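Finale Night at Home: Our Best Tips for a TV Watch Party

There is nothing like watching the last episode of a show you love in a room full of people who gasp at the same moment you do! I have hosted finales for years now, for everything from weepy family dramas to a baking contest that had grown adults yelling at a sponge cake, and the tips below are the ones I come back to every time. Most of them cost very little, and a few were sent in by readers after our April page on season premieres.

Sort out the picture before the snacks

Turn the TV on in the afternoon and play ten minutes of the show you'll be watching. Log in, check the app, let it run its updates (there is always an update). If you're streaming live, plug the TV or box straight into the router if the cable will reach, and ask the teenagers to pause their downloads until the credits roll.

Then sit in the worst seat. I mean it, go sit in it! If the floor lamp glares off the screen from there, move the lamp now while the room is empty. Shu-fen Ho wrote in to say she puts a strip of low-tack tape on the floor where the coffee table goes, so that after all the shuffling everyone's view is still clear. I tried it and I'm a convert.

Fix muddy dialogue

Big dramas whisper. Look in the sound menu for a setting called something like speech, voice or dialogue boost, and turn off any "movie" or "surround" mode if you only have the TV's own speakers. Pull the set forward to the front edge of its stand, keeping it steady, so the sound isn't bouncing off the shelf. And turn the captions on from the start. With a crowd munching chips you'll be so glad you did.

Seating for more people than you have seats

Bed pillows in old pillowcases make great floor cushions if you fold them in half and pin the open end underneath. Kids and bendy adults in front, sofa behind, dining chairs at the back. Stick felt pads on the dining chair legs first, or every trip to the bathroom will screech right through the big speech.

Popcorn for a crowd

Pop it in batches up to 30 minutes ahead and spread it on baking sheets in a low oven, 200 degrees, door cracked open a little. It stays crisp! Don't salt it in the pot. Melt the butter, let it stand, and spoon off just the clear yellow part, leaving the milky bit behind (that's the water and milk solids, and it's what turns popcorn soggy). Grind your salt extra fine in a clean spice mill and it will cling to everything.

Serve it in paper lunch bags with the tops rolled down. No big bowl traveling back and forth, and the bags go into the recycling or compost if they haven't got too greasy.

Quiet food wins

Ross Farquharson, who has been reading this page since the beginning, keeps a "no crunch" tray for the last quarter of the episode: soft pretzel bites, grapes, cubes of cheese, brownies cut small. I laughed when I read it, and then I hosted a very tearful hospital episode with a tray of celery sticks. Never again. Cut grapes lengthwise for little ones.

Dressing up the wall

A dark sheet or a length of black fabric gives you a backdrop for guest photos, and big bright letters show up beautifully on it.
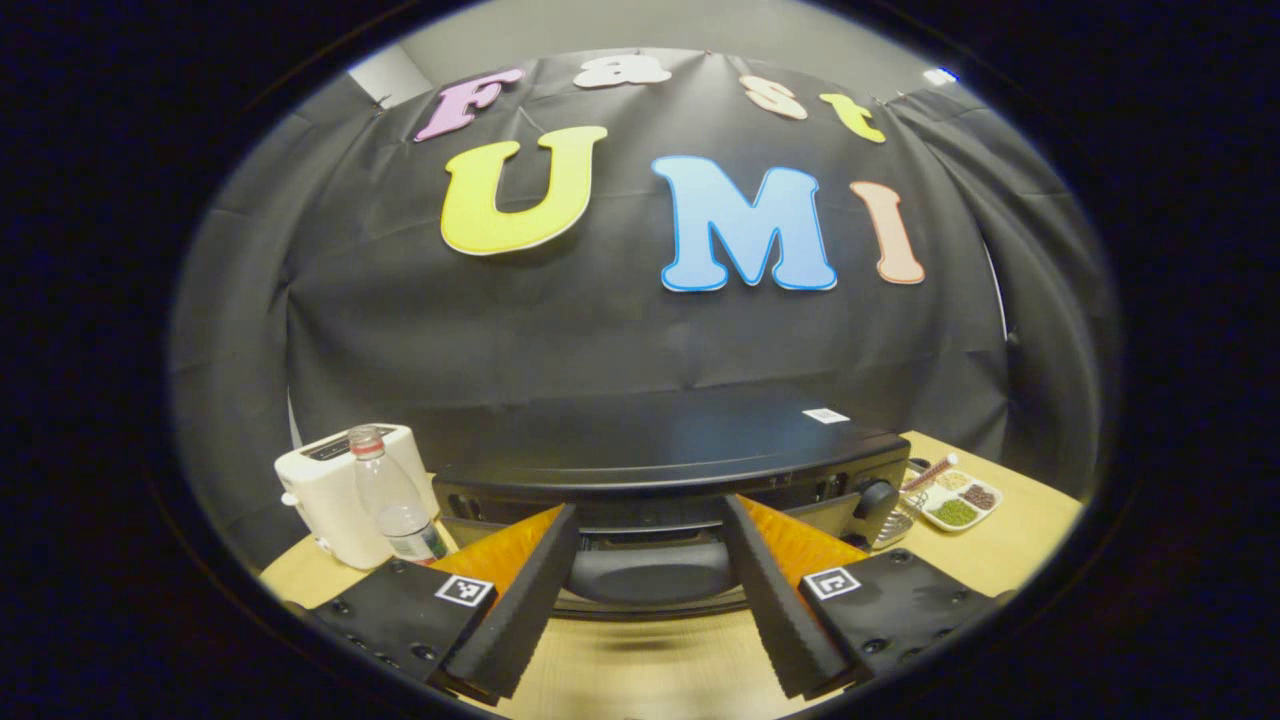
Keep spills from spoiling the fun

Put a washable throw over the sofa seat and tuck it deep into the crack at the back, pushing a rolled-up magazine or a cut length of pool noodle in after it. That throw will stay put all evening. For drinks, use short, heavy tumblers on the floor and save the stemmed glasses for the table.

If red wine does land on the rug, blot it with a white cloth, dab on cold water, blot again, and keep going from the outside in. A squirt of clear dish soap in two cups of cool water handles most of what's left. Try it on a hidden corner first, especially on wool. Butter marks on a cotton shirt can be covered with cornstarch during the ad break, brushed off later and washed the usual way.

A prediction jar

My favorite tip of all, and it came from Soledad Lindqvist! Hand everyone a slip of paper at the door and ask for one guess about the ending. Fold them, drop them in a jar, and read them out over dessert. At her last party 16 slips went in and two were right, including one from her father, who had never seen the show.

Wash and store the jar with the pens and spare slips inside it, lid on, so it's ready for the next finale.

Coming down afterward

Leave the tray of leftovers out for a while and let people talk. Put soft music on low, turn up one lamp, and hold off on the dishes. Soak the popcorn pot with hot water and a spoonful of baking soda, and by morning the stuck bits should lift with a wooden spoon.

Got a watch party tip of your own? Send it in! We're collecting ideas for awards night next, and I would dearly love a better way to keep a bean dip warm.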